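Notebook, bench 4 – December 4, 2023
Vinum batch, titratable acidity and pH 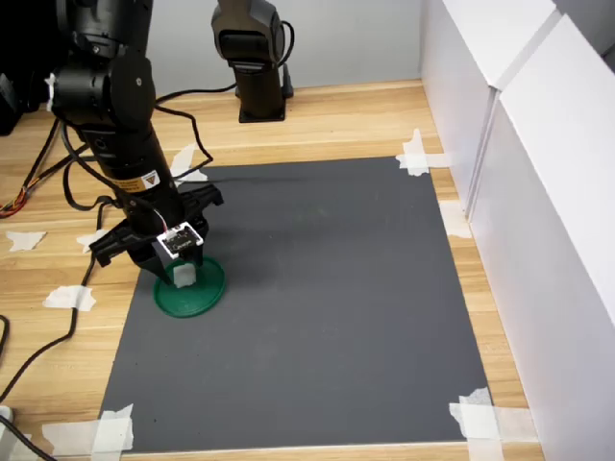
Samples
Took 5 bottles from the Mundumness lot, the ones racked in November. Degassed each under vacuum until the bubbles stopped. Bottle 181 threw a lot of sediment, so I let it stand and drew from the top.

pH
Calibrated at 4 and 7. Slope was fine on the second try. The first try drifted and I changed the fill solution in the probe. Readings are in the shared sheet, row 724 on.

Titration
Fresh sodium hydroxide, standardized this morning. Endpoint at pH 8.2, no indicator – the color of this wine hides it anyway. Overshot bottle 181 on the first run and repeated it. Keep the repeat, cross out the other.

Notes
The Zaris stir plate hums at low speed and the bar jumps. Use the old one until we get a longer bar.
Buffer 7 is nearly out. Reorder.
Still to do: free sulfur dioxide on all of them, same bottles, kept cold and stoppered on the bottom shelf.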